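Moving out of a furnished sublet -- how do you sort what's yours?

marlowpines
Posted 30 March 2019

Hello all, first-time poster and long-time lurker, so please be gentle with me. I'm leaving a furnished sublet in Stastow in May after a good long stay, and I've reached the stage where I stand in the living room holding a colander and can't remember whether it came with the place. My deposit was $900 and I would very much like to see all of it again. The landlady is a nice enough person but she has a list, and her list says things like "kitchen items, various," which could be anything from two forks to the whole kitchen!

How do you folks handle this? I'd like to start packing early and I'd also like to keep living here like a civilized human until I go. The new place is smaller and it's in Tavares, so it's a long drive, and I only want to make it once.

quilt_and_kettle
Oh, I feel for you. We did this a couple of years ago and the colander was exactly our problem, only with us it was a salad spinner. Write to her now, before you pack a single thing, and ask what "various" means. Do it in an email so you have it in writing. Most landlords don't remember either, and if you send your own list with a friendly note saying "this is what I believe belongs to the apartment, please tell me if I've missed something," nine times out of ten they'll just say yes, fine.

Then go room by room. I like to start with the bathroom because it's small and you get a nice feeling of having finished something.

gus63
I'll respectfully disagree with starting in the bathroom. You use that room every day until the end, and you'll be digging your own towels out of a box by the weekend. Start with the closet shelf you never reach. Start with books. I moved 20 boxes of books out of my last place and hadn't opened a single one of them while I lived there, which tells you something about me and my books.

On the deposit, take pictures of every wall. My old landlord tried to charge me for a scuff behind the door that was older than I am.

marlowpines
Thank you both! The email is sent. I have a feeling the bathroom question is going to split this thread in two. I'll confess I'm a bathroom-first person at heart, but gus63 has a point about the towels.

Next question, while I have you. Boxes or bins? My sister swears by those Clasedix folding crates and I've seen them mentioned here, but they aren't cheap when you need a whole apartment's worth.

tidewater_annie
Borrow, don't buy! Put up a note in your building. People who have just moved are desperate to get rid of boxes and will practically carry them up the stairs for you. Liquor store boxes are the best for kitchen things because they're small and strong and some still have the dividers in.

I wouldn't pay for folding crates for a single move. If you move every year, maybe.

gus63
I own five of the folding ones and I'd buy them again tomorrow. They stack, they don't get soggy, and when I'm done they go flat behind the couch. A liquor box let go on me halfway down the stairs with my mother's gravy boat in it. I'm still hearing about that gravy boat.

tidewater_annie
You have to tape the bottom, gus. Twice, in a cross. I've told you this before in the other thread!

quilt_and_kettle
I go a third way, so now you can both be cross with me. For anything odd-shaped or breakable that's going in the car, I like an open basket with no lid at all. Lids make people stack, and stacking is how lampshades get crushed. You can see what's in there, you can grab it by the rim, and it goes straight onto the table at the other end.

My system for telling things apart is simple. Anything that came with the apartment stays exactly where it lives, and anything that's mine comes out to one surface, and from there it gets packed. The one surface matters more than you'd think. If you start making piles on the floor and the bed and the chair, you'll mix them up by bedtime, I promise you. 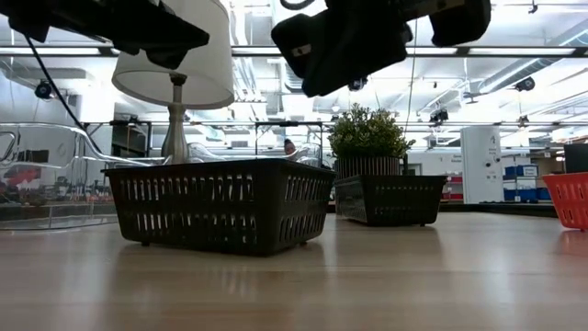
Lamps and houseplants are what I'd sort out next, because neither one wants to go in a regular box and people leave them to the last minute and then ride with them in their laps. I give them a basket each, and you don't need anything fancy, just the black plastic kind with the slots in the sides. My lamp with the white shade stands upright in the deeper one, with the clear pieces down around the base, and the little bushy plant gets the longer, lower one to itself. For the drive I'd tuck dish towels into the gaps, and a rolled bath towel beside the plant pot so it can't slide (yes, gus, a bath towel, from the bathroom I've already packed). Water the plant the day before and leave it alone in the morning. Bulb out of the lamp, wrapped in a sock, and the sock goes in your purse.

tidewater_annie
I'd never put clear things in with a lamp. One pothole and you're picking bits out of the dish towels. Wrap them separately and put them in a liquor box. Taped.

quilt_and_kettle
I've driven from Kimavia with mine, over that dreadful stretch by the reservoir, and everything was fine! But I'm a slow driver, I'll give you that, so do as Annie says if you're in a hurry.

marlowpines
You are all wonderful. The landlady wrote back and the colander is mine, she's never seen it before in her life. The toaster is hers. I've cleared off the dining table to be my one surface, and I'm starting with the closet shelf tonight and the bathroom after that, which I hope keeps the peace. Can anyone tell me if it's worth patching nail holes, or do I leave them alone and hope?

gus63
Patch them. Small tub of filler, old gift card to smooth it, and ask her what the paint is before you touch anything.

63 replies | 5 shares

Contact us | Copyright 2019 | Back to top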